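Foire aux questions : tout savoir (ou presque) sur Vorkent

Vous êtes très nombreux à nous écrire depuis la diffusion du dernier épisode, et nous vous en remercions de tout cœur ! Plutôt que de répondre au compte-gouttes, nous avons rassemblé les questions qui reviennent le plus souvent. Attention tout de même, certaines réponses révèlent des éléments de la première saison.

De quoi parle la série, au juste ?

Vorkent suit l'inspectrice Jultia Drusero, mutée dans une petite ville portuaire où les habitants se réveillent, l'un après l'autre, avec les souvenirs de quelqu'un d'autre. Au départ, elle croit à une escroquerie (elle vient de la brigade financière, on ne se refait pas), puis sa propre sœur lui raconte au téléphone une enfance qui n'est pas la leur. À partir de là, l'enquête prend un tour nettement plus personnel, et le docteur Karagiannis entre en scène avec ses carnets, son manteau trop grand et sa fâcheuse habitude de ne répondre qu'à la moitié des questions.

Faut-il regarder les épisodes dans l'ordre ?

Oui, mille fois oui ! Les trois premiers peuvent donner l'impression d'enquêtes indépendantes, une par semaine, et l'on pourrait être tenté d'en sauter un. Ce serait dommage : le deuxième contient la conversation sur le phare, à laquelle le final renvoie presque mot pour mot. Si vous ne deviez en revoir qu'un avant la suite, choisissez celui-là.

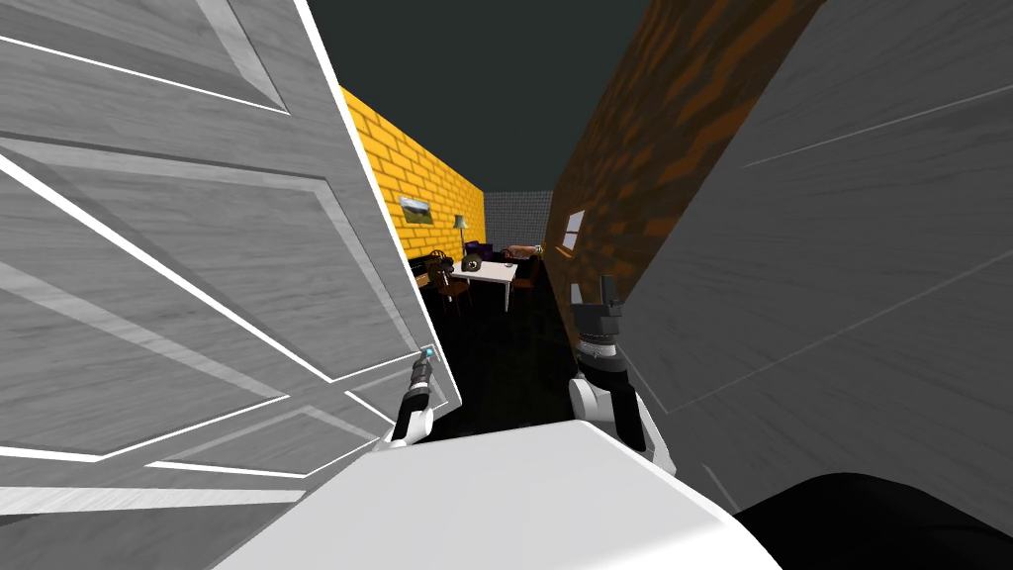
Porte blanche, mur de briques et bras robotisés, image de synthèse.

Que signifie le nombre 168 ?

Ah, la grande question ! C'est le nombre d'heures contenues dans une semaine, et c'est aussi la durée pendant laquelle un habitant conserve les souvenirs d'un autre avant de retrouver les siens. Karagiannis l'explique à l'épisode cinq, mais très vite et en pleine dispute, si bien que beaucoup de spectateurs sont passés à côté. Vous le retrouverez ensuite sur la porte de la chambre d'hôtel de Jultia et sur le ticket de vestiaire.

Karagiannis est-il mort à la fin de la saison ?

Nous aimerions bien vous le dire ! On voit sa barque revenir vide, on voit Jultia refermer le carnet, et le générique tombe sans musique. L'équipe d'écriture tient beaucoup à ce silence. Nous nous permettrons seulement de vous faire remarquer que le carnet n'est pas à la même page au début et à la fin de la séquence, et nous vous laissons avec cela pour l'hiver.

Qui a composé la musique ?

La bande originale est signée Asuka Matsuda, qui a écrit le thème principal au piano avant même d'avoir lu le scénario complet. Elle souhaitait un air que l'on croit reconnaître sans pouvoir dire d'où il vient, et nous avouons l'avoir fredonné pendant tout le montage. Un tirage vinyle de 500 exemplaires est prévu, avec un livret et deux morceaux coupés au montage. La précommande s'ouvrira sur cette page.

Existe-t-il une version sous-titrée ?

Les sous-titres français pour sourds et malentendants sont disponibles sur tous les épisodes. L'audiodescription est prête pour les quatre premiers, les suivants arriveront au fil du mois de novembre. Merci de votre patience, et merci aussi à celles et ceux qui nous ont signalé le décalage de l'épisode six : il est corrigé.

Puis-je vous envoyer ma théorie ?

Mais bien sûr ! Nous en avons déjà reçu plus de 1 000, dont une qui compte 23 pages et un plan de la ville dessiné à la main, que nous avons affiché au bureau. Nous ne pouvons ni confirmer ni démentir quoi que ce soit, mais tout est lu. Pensez à indiquer le numéro de l'épisode dans l'objet de votre message, cela nous aide énormément.

Page mise à jour le mercredi 7 novembre 2018.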